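Unit 4 handout: looking after the two-finger hand grippers
Stallo course, 17 January 2019

Bring this to the bench. Written fast, tell me if a step is missing.

Before anything else. Battery out. Log the unit number, 201 and up are the new Gundton arms, older ones have the softer spring and a different pad. Don't mix the pads!

Pads first. Wipe with a damp cloth, no solvent, let dry. Look along the gripping edge for nicks, crumbs, bits of film. Anything torn gets swapped in pairs, never one side only. Then the screws at the base of each finger: snug, quarter turn at most. If one spins free, stop and tag it, the insert is gone.

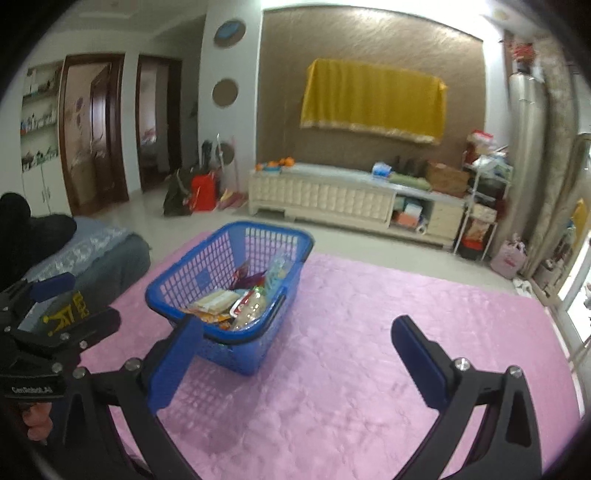 Opening check. Squeeze and release 30 times, slow. Both fingers should reach full spread together. One lagging = dirt in the hinge or a bent link, 9 times in 10 dirt. Brush it out, do the 30 again. Do NOT oil, oil finds its way to the pads and then everything slips.

Zero the encoder with fingers closed and pads just touching. Reading at full open on the Josell board is 1,369 counts, write down what you get even when its right. More than 2 off, redo the zero. Still off, check the magnet.

Lens: blower, then the cloth. Not your sleeve.

Last comes the handling test. Start with stiff boxes, then soft packets. Thin film wrap is the hard one, it slides under a worn pad long before a box does. Light squeeze, lift, hold, put down. Same with the second gripper if your working in pairs, and keep the tips apart.

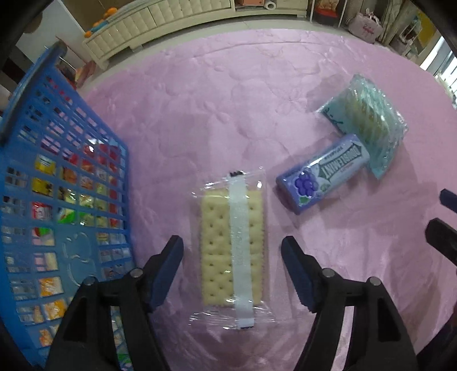

Why do we zero again after changing pads, when the arms were never touched?
New pads are thicker than worn ones. The fingers stop sooner, so the old closed position is wrong and every width you record is off by the same amount.

Log sheets go in the Yusof folder. The August sheets had no pad dates on them, so fill in that colum please. Next unit: cables and the charging dock, read the wiring page first.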